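Ritville Resident Help
Household Waste and Recycling > Paper and Metal

Used foil trays and crumpled brown paper: which container?

Posted by Ilse Leemans, 10/6/20

I manage the lunch room for a small office in the Skallbridge building. Most of what remains on the tables after the midday meal is aluminum foil trays and thin brown wrapping paper, usually rolled up into a ball. Our previous hauler instructed us to place both items in the general trash. The Bamasar pickup guide lists "clean metal" and "clean paper" as accepted materials but does not define "clean," and it makes no mention of paper that has been crumpled. Staff members have asked whether the trays must be flattened and whether the paper may be placed inside the tray so that both can be discarded together. I would appreciate guidance that can be posted beside the sink.

2 replies

Rao Property Services

Per our tenant guidelines all foil goes in metal recycling if rinsed. Paper goes in paper. Do not combine. Tenants are reminded that bags are not permitted in either container.

Emil Steiner

The reply above is correct as far as it goes, but the paper requires a closer look. I was responsible for waste sorting at a school cafeteria for 5 years and offer the following.

Foil trays. Remove all food and rinse the tray briefly. A few stains are acceptable; baked-on cheese or a layer of grease is not. Wrinkles and dents make no difference. The tray may be folded in on itself, which saves considerable room in the container. Cardboard or plastic lids must be taken off and sorted separately.

Brown paper. Please open the ball before deciding. Paper that is dry and free of grease may go in the paper container, preferably flattened. Thin paper with a slightly see-through look is often treated with wax or silicone, and many paper programs decline it. If water beads on the surface, or if you are uncertain, place it in the trash. I would ask Bamasar directly whether it is accepted with food scraps, as the rules differ by route.

The paper should not be placed inside the tray. Once the tray has been folded shut, the two materials are difficult to separate, and the whole piece may be rejected.

For the notice beside the sink, I suggest one line for each material. The two items in question, before sorting:

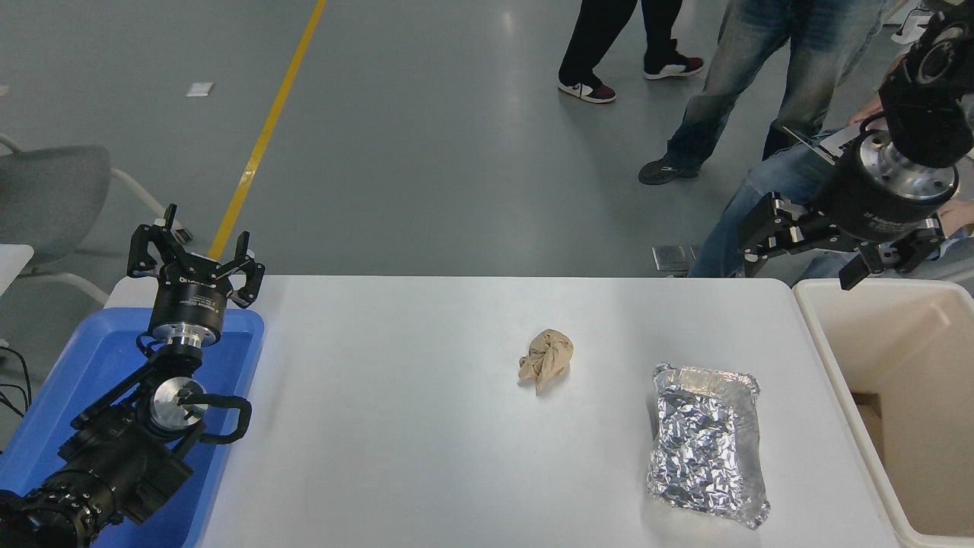

Related topics

Pizza boxes with grease on one side
Foil lids from yogurt cups
Requesting a second metal container for an office
Change of pickup hours in November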